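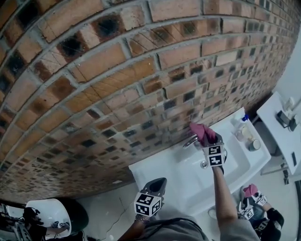

Good news from the stitching corner, for those of you who've been asking: the Ackroyd sampler is going on show. I had the email from Nidia Ríos yesterday evening and read it twice before I rang my sister. It opens on 19th September in the upstairs room at Adow, the wool shop, and it stays up for as long as they can spare the wall. If you've never seen the sampler, think of a brick wall in oranges, tans and reddish browns, with thick grey mortar between the courses and dark, nearly black patches on a lot of the bricks, and you've got the colours of the bottom border almost exactly. I spent most of June on that border and I still see it when I shut my eyes!

There are 22 panels altogether, each one worked by a different stitcher and then joined up by Nidia, who has far more patience than I do. Mine is the one with the heron (second row down, left-hand side). I unpicked his legs more often than I'd like to admit, and one of them is still a bit thick at the knee, but he's in and he's staying in. The panel next to mine has a whole orchard on it in the tiniest stitches, so do go and look at that one properly.

The backing cloth came from Revik and it was lovely to work on -- a nice firm weave, easy on the eyes even by lamplight. The thread was more of a saga. We ran out of the darkest brown with three panels still to go and the new lot didn't match, so if you spot a line where the brown turns a shade warmer, well done you. I think it looks rather nice now.

Adow are printing the chart for the heron panel too, and the first 100 copies will be free to anyone who comes in. It comes to 3778 stitches, not counting the backstitch, so it's a decent autumn project without taking over your whole life. You can swap the colours for whatever's in your box. I used Fusix needles in the smallest size they do, but any fine tapestry needle will be all right.

The stairs at Adow are steep, I'm afraid, but they'll bring the chart down to you if you ask at the till. I'll be there on the opening afternoon with my current project in a carrier bag -- come and say hello, and bring yours.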